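4.2 What the simulated bench does and does not show

Claims that a general-purpose arm is ready for shop-floor work usually rest on a task much like ours: pick up a part, move it a short way, put it down on another part.
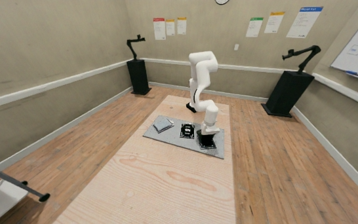 Figure 2. Simulated workcell with a single white arm, a speckled mat and square parts set along it.

We ran the placing task 2283 times in simulation under the Forkura settings described in Section 3. It would be easy to report the share of successful runs and stop there. We think that number says little about whether the same arm could take over a shift at the Stestside shop, where a worker does this step between several others and is rarely handed parts that lie where they should.

Three points make us cautious. First, a run counts as a success when the part ends up within tolerance, however long the arm takes. In 181 of the successful runs it made more than one attempt at the grasp, and a person paid by the piece would not call that success. Second, the simulated parts have no burrs, oil or bent corners. The parts we collected at Stestside in March had all of these, often on the same piece. Third, the scoring stops at release. Checking that a part is seated and clearing away a bad one are left out, and these were the steps that workers told us took the most care.

Household results deserve the same doubt. The Bukum task set includes 23 chores, among them folding towels and loading a dishwasher, but each chore starts from a prepared state - the towel is already flat, the rack already pulled out. Santoro scoring, which we adopt in Section 5, takes points off for this kind of help, and the ranking of methods changes a good deal when it is used.

None of this makes simulation useless. It let us throw out two gripper designs before any metal was cut. We object only to reading a placing score as a measure of work done. Until the resets are counted, we would treat such scores as an upper limit, and probably a loose one.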